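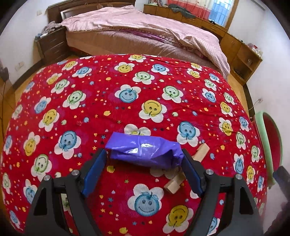

dunmarrow wrote:
I'd skip the Praleck entirely. Had one for a year and the USB side got slower and slower, to the point where my tablet would lose charge while plugged in. Get the Vindus and be done with it.

lampcord_liz wrote:
Okay, thanks, that's one vote! For anybody coming in fresh, I'm trying to pick a charging station for the kitchen counter. Four people in this house, every one of them with a phone and most with a tablet too, and one outlet that isn't behind the fridge. Budget is 83 dollars, which is what's left on a gift card (odd number, I know). I've got it down to the Vindus tower and the Praleck flat one. Opinions?

Orysia Moroz wrote:
I'm going to disagree with dunmarrow. We've run 2 Pralecks at home since September and both are fine. Did you try a different cable before you blamed the station? Nine times out of ten it's the cable.

dunmarrow wrote:
Yes, I tried a different cable. I tried a drawer full of them. Same thing.

lampcord_liz wrote:
Cables are my other headache, so I'm glad it came up. The kids yank them out by the cord and the ends go before anything else does. I've been patching the splits with white tape, same as I did on the handle of our red-lined bucket, and the tape frays and bunches up on a cable exactly the way it did there. So I'd like to buy new cables out of the same money - short ones if I can get them. Does the Vindus come with any?

hobbled_goat wrote:
No cables in the Vindus box, at least not in mine. I bought the Hladun braided ones separately, 18 bucks for the pack, and they've held up to a teenager. Don't bother with Dusix, the plugs are so fat you can't fit two side by side.

Orysia Moroz wrote:
Oh come on, Dusix is fine if you leave a gap!

hobbled_goat wrote:
If I have to leave a gap I've paid for a port I can't use.

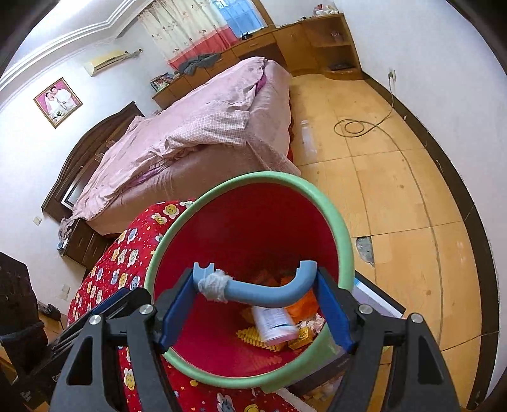
lampcord_liz wrote:
I think I'm leaning Vindus, mostly for the counter space, and the Hladun cables if they'll squeeze in under the gift card. One more thing I forgot to ask about is grip. A tower sounds like it'd go flying the first time someone grabs a phone in a hurry, so does it have anything on the bottom? I'd be happy with a couple of plain dark blue pads like the ones on those black gripper fingers, stuck underneath. Or is it heavy enough to stay put?

dunmarrow wrote:
Mine has rubber feet and it still slides on tile. Stick something under it.

hobbled_goat wrote:
Never moved once on my butcher block. Depends on the counter, I guess. Liz, check the cord length before you order too, mine only just reaches the wall.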